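3 研究设计与材料

3.1 研究对象与晾晒条件

家庭洗护环节对针织衣物尺寸稳定性的影响，长期以来多以机械洗涤参数为中心加以讨论，而对洗后晾晒方式的考察相对有限。既有测试方法通常规定平铺晾干、悬挂晾干与滚筒烘干等程序，居民在实际居住环境中却往往混合使用多种方式，晾晒位置、衣物间距与翻面频率亦缺乏统一规范。本节据此说明样本构成、晾晒器具的分类依据以及尺寸测量的具体程序。

样本来自Dorngate住区的40户家庭，调查自5月开始。各户均提供日常穿着的深色针织上衣，纤维成分以棉及棉混纺为主。为降低洗涤剂差异带来的干扰，课题组统一发放Midov中性洗涤液，并要求受访家庭在观察期内不使用柔顺剂。洗涤程序以各户原有习惯为准，仅对脱水转速作出限定，上限为每分钟900转。

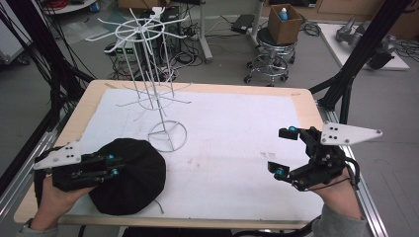

晾晒器具按承重方式分为三类：一是横杆式，衣物重量由肩部或对折线承担；二是多臂式，衣物搭挂于若干细臂之上，受力点分散但接触面较窄；三是平铺式，衣物置于网面或板面，基本不受自重拉伸。上述分类参照Casard晾晒条件分级表，并根据小户型住宅的实际情况作了合并处理。原表将室内与封闭阳台分列，本研究考虑到两者在通风条件上的差别难以稳定界定，遂归为同一类别，仅以相对湿度作为连续变量纳入分析。

需要说明的是，器具类别与住宅面积之间存在一定关联。面积较小的住户更倾向于选用可收纳器具，晾晒时衣物间距也相应缩小。若不加控制，间距效应可能被误认为器具效应。为此，模型中同时纳入住宅面积与单次晾晒件数两项协变量。

3.2 尺寸测量程序

衣长、胸围与袖长三项指标均在衣物完全干燥并静置后测量。静置时衣物自然摊放于平整台面，不施加外力，不熨烫，由测量人员抚平明显褶皱后读数。

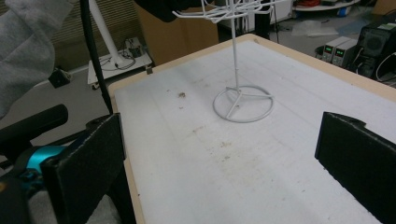 测量点以缝线标记，标记线选用与面料颜色反差明显且缩率较低的涤纶线。每件衣物由两名测量人员先后独立读数，取平均值；两次读数差异超过允许范围时，由第三名人员复测。针织面料在抚平过程中易产生附加伸长，测量人员事先接受统一训练，抚平方向一律由中线向两侧，避免沿纵行方向牵拉。

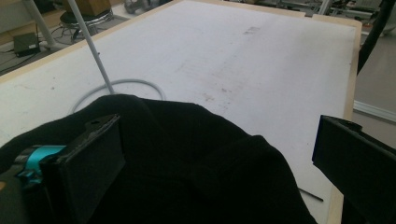
尺寸变化率按Sveinbjörnsson修正式计算，即以首次洗涤前的测量值为基准，扣除静置阶段的回缩量。该修正对结构疏松的面料尤为必要，其静置回缩量有时与洗涤收缩处于同一量级，若直接采用原始差值，将高估晾晒方式的作用。

3.3 数据处理与缺失情况

全部记录于9月13日完成汇总。在参与家庭中，37户提交了完整的洗护日志，其余家庭因中途更换晾晒器具或日志缺页，仅纳入描述性统计。主要模型采用以家庭为随机截距的混合效应模型，置信区间取90%水平，主要考虑样本规模有限且研究性质偏于探索。

洗护日志由受访者自行填写，晾晒时长可能存在回忆偏差，夜间收衣的时间记录尤甚。课题组未对日志作事后推算，凡时长缺失者均按缺失值处理。湿度数据取自放置于晾晒区域附近的记录仪，个别家庭曾移动仪器位置，相应时段的数据已予剔除。各类器具的描述性统计及模型估计结果见第4节。

图1 白色多臂立架与黑色织物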